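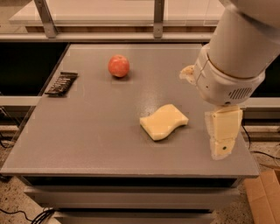

How do I get a copy of a police incident report after a crime at my address?

Write to the force's records desk with your crime number, proof of who you are and the fee if there is one. A copy normally goes to the victim, the person who reported it, or someone acting for them in writing.

Updated 2025-06-25

Quick guide, this. Written for people in the Wanholm force area but most of it works elsewhere. Check your own force's page for fees.

What you need first

Crime number. On the card the officer left, or in the text message. Not the same as the call log number, people mix these up all the time. Call log is for the phone call only.

Date and rough time it happened. Street name. Photo ID plus a bill or bank letter with the same address on it. If you've moved since, send one for the old address too.

No crime number? Ring the non-emergency line, ask for it, write it down. Then carry on from here.

Filling in the form

Wanholm uses form 197. Paper or online, same questions. Get the right one, form 531 is for road collisions and they will send it back.

Box 1 is your details. Box 2 the incident. Keep it short, "burglary at home address" will do. Box 3 asks why you want it. Insurance, court, housing move, own records, all fine. Don't leave box 3 blank.

Last page is the signature. Online you tick and type your name. On paper sign in ink.

Asking for someone else? Add a signed letter from them saying you can have it, and a copy of their ID as well as yours. Solicitors have there own route, skip this page.

Sending it

Online: upload the ID as separate files. The portal is run on Iseron and it times out, so have everything scanned before you log in. Save the reference at the end.

By post: records desk, Boateng House, Wanholm. Copies only, never your real passport. Get proof of posting.

In person: front counter at Boateng House. They'll look at your ID and hand it back.

How long it takes

Up to 30 days. The clock starts when they have the form AND the ID, so if one is missing your still at day nought.

What you'll get

Usually a summary. What was reported, when, where, what was taken or damaged, and whether the case is open. Names of witnesses and suspects are blacked out. Statements are left out while a case is live, so ask again once it's closed.

Insurer only wants confirmation? Ask for the short letter instead. Quicker.

If they say no

Refusal should come in writing with a reason. Read it, then ask for a review, quoting your reference. Put "review request" in the subject line. Still stuck, go to the data regulator, address is on the refusal letter.

Changed since February

Coltolex no longer handles the postal requests. Old envelopes with their address on, bin them. The form has 4 pages now, so if yours is shorter download it again.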